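メープル板の天板を仕上げ直す
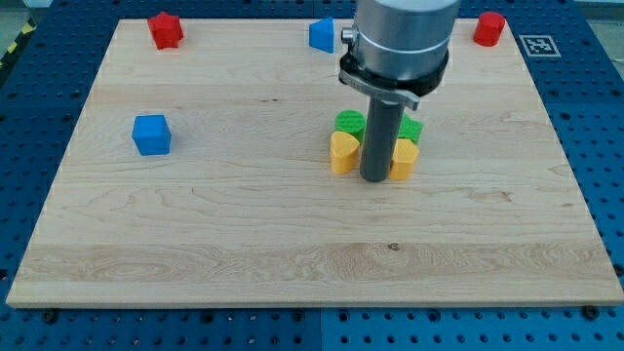
青い有孔作業台に載せたメープル板。緑と黄のブロックは中央寄り、青のキューブは左側。

7月に入って湿度が上がり、板の反りが気になってきたので測り直した。定規を対角に当て、隙間ゲージを差し込む方法。最大で0.3mm、前回の記録と変わらず。ブロックを並べる用途なら許容範囲とする。

表面は240番から始め、400番を経て2000番の耐水ペーパーで空研ぎ。2000番まで上げると木目は見やすくなるが、ブロックの底が滑りやすくなる。次回は400番で止める予定。

塗装はKuvleyの無色オイル。薄く塗って15分置き、ウエスで拭き取る。これを二回。メープルは導管が細かく吸い込みが少ないため、拭き残すとべたつく。木口は逆によく吸うので、先に一度塗ってから全体に入る。色が濃くなるのは仕様と考えている。

ブロックは形の違うものを混ぜて使う。緑の円柱は上面に凹凸があり、粉がたまりやすい。乾いた歯ブラシで払う。片側が丸い黄色のブロックは平らな面を下にして保管すると転がらない。水拭きは色移りを確認していないので保留。

有孔の台は研ぎ粉が穴から下に落ちる。受け皿として浅いトレーを敷いたが、幅が10mm足りず、端の列だけ床に落ちた。トレーは買い直す。

残作業は裏面の塗装と、角の面取り。面取りは糸面程度にとどめる。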